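Tumia Laundry Detergent Sheets: Your Questions, My Doubts

Do detergent sheets clean as well as liquid?
On a lightly worn shirt, I couldn't tell the difference. On bike grease and old cooking oil, the sheets lost every time. The box says "tackles any stain." I'd like to meet whoever wrote that.

How many sheets should I use?
The label says one per load. One is fine for a half-full machine. For a full load of towels I use two, and that changes the math on price.

So are they cheaper?
A box of 80 sounds like a lot until you start doubling up. The company's savings chart compares one sheet against a very generous pour of liquid. Measure your liquid properly and most of the gap goes away.
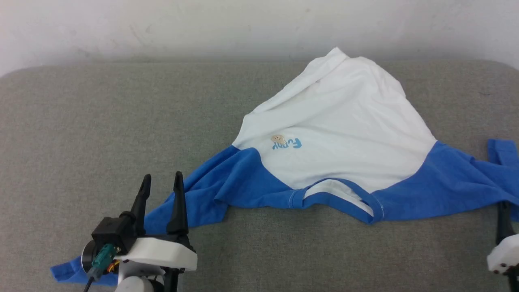 White and blue T-shirt, wrinkles and all.

Will they keep my whites white?
Ask me in a year. Most brands lean on optical brighteners, dyes that make fabric look whiter under daylight. Tumia says it leaves them out, and I have only the label to go on.

What about the "plastic-free" claim?
The box is cardboard, true. But the sheets are held together with PVA, a synthetic polymer that dissolves in water. Whether it breaks down fully after that is still argued over, and I don't trust anyone who calls it settled — in either direction.

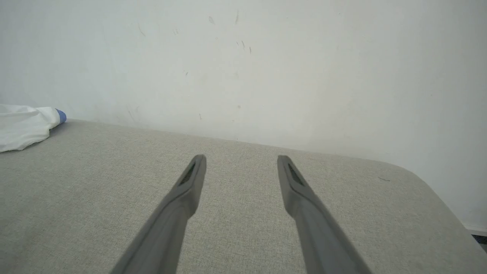 My neighbor Cledwyn Eynon switched to powder over this question and says he doesn't miss the sheets. Powder also comes in cardboard, so he may have a point.

Do they dissolve in cold water?
Usually. On the 20-minute quick cycle I've found slimy bits stuck in a sleeve. Tear the sheet up and put it in the drum before the clothes.

Is the subscription worth it?
Not for me. Buy one box, see how long it lasts, then decide. Read the cancellation terms first.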